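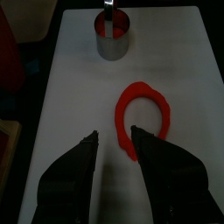 According to Nadiia Shevchuk, the hardest part of planning for soft material is deciding when to stop. A rigid part is either in place or it is not, she said, while a piece of dough can always be pushed a little further, and the software must be told what counts as finished.

The planner her group maintains at the Tusine laboratory in Fuldale does not store a fixed shape for the material. It keeps an estimate of the outline, updates that estimate after every contact, and selects the next motion from a library of 22 short pushes, pinches and lifts.

"We used to plan the whole sequence in advance," Shevchuk said. "By the third contact the material had moved somewhere we had not predicted, and the rest of the plan was of no use."

The present version, named Butau, plans two contacts ahead and then looks again. Ryan Dobson wrote the perception module, which separates the dough from the tabletop by color and passes its boundary to the planner. He described thin sections and ragged edges as the main source of error.

"A ring is a good test for us," Dobson said. "It has an inner edge and an outer edge, and the early code would fill in the middle. The planner then believed it had a disk."

The correction required a new set of hand-marked outlines. The group labeled 3532 views from the wrist camera, of which 688 were set aside for testing and never used in tuning. Shadows cast by the fingers remain difficult -- Dobson said they are sometimes read as a change in the surface -- and dim lighting makes the problem worse.

Both researchers spoke at length about tooling. Each run now produces a log that can be replayed against a newer planner without the arm. Shevchuk said a replay takes about 342 milliseconds per contact, most of it spent on the outline.

"That is slow," she said. "It is still faster than resetting the table."

The group expects to share the replay tool with its partners at Ellwood in May. The planner itself will remain in Fuldale until the stopping rule has been rewritten.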